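News Standards Sites Events Contact

News > Service robots > Working practice

Vullalix issues working rules for garment-handling robots in shared rooms

Vullalix has published a revised set of working rules for robots that handle clothing in rooms people also use. The document is 20 pages long and replaces the guidance the company issued to its own sites in August. It covers arm speed, gripping force, approach to hangers, camera placement and the conditions under which a robot may operate in a kitchen, lounge or break area.

The rules were drafted at the Porkmont site, where mobile robots with wrist and head cameras are used for hanging, folding and collecting garments. They apply to any machine running Bokent, the company's control software, and will be checked at each site before new tasks are approved.

The section on hangers is the longest. A robot must approach a hanging garment from below or from the side, and must locate the hanger before it closes on any fabric. Where the hanger and the garment are close in color, the wrist camera view must be confirmed by a second view before contact. Pulling on a collar to free a shirt is prohibited. The shoulder must be cleared first, one side at a time, with the fabric supported.
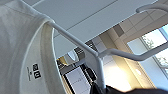

Does a white shirt on a white hanger need different handling from a dark one?

The handling steps are the same, but the speed limit is lower. The rules treat low contrast between garment and hanger as a sensing problem, so the arm must run at the reduced setting until both hanger arms have been located. If either one is lost from view for more than 5 seconds, the task stops and an operator must restart it.

Malou Zoëga, who edited the final text, said the earlier guidance left too much to the judgment of whoever was on shift.

"It said to use suitable caution near the neckline," Zoëga said. "Two operators could read that and set two different speeds. The new text gives a setting and says who may change it."

Gripping force is now set by fabric class and recorded with each task. Knit cotton falls in the second-lowest class. Printed areas may be touched but may not be used as a gripping point, and the same applies to buttons and trim. Pads must be inspected for dirt before work on light fabrics and cleaned or replaced if any mark transfers to a test cloth.

Before the revision, the company reviewed 509 task records from Porkmont. Po-yen Wu, who led the review, said most operator stops in those records were caused by a lost view of the hanger, with floor obstructions second. Stops caused by a person entering the work area were less common but took longer to clear. Operators had no agreed procedure for handing the room back.

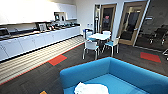
The rules therefore set out how a shared room is to be prepared. Doors stay unlocked and walkways stay clear for the full session. A sign giving the end time must be posted at each entrance. Chairs may be moved only if their positions are noted and restored. Clothing that is not part of the current task has to be collected before the next one starts, including items on seating.

Anyone may enter during a session. When a person crosses the marked boundary, the arm must stop and hold, and the base must not move until the operator gives a verbal all-clear. A held garment may be lowered only if the gripper is already over a surface. Sessions may not be scheduled over the lunch period, and a 10-minute gap is required between sessions in the same room.

Camera recording is covered in a separate annex. Recording must be off when the robot is idle, and the operator is responsible for checking the indicator at the start and end of each session. Footage showing people who have not agreed to be recorded must be flagged the same day.

Yammine, which supplies gripper pads to Vullalix, will update its inspection sheet to use the same fabric classes. Sites have until the end of the quarter to retrain operators. Requests for exceptions go to Wu in writing and must name the room, the task and the clause concerned.

Filed under: Garment handling, Operator rules, Shared spaces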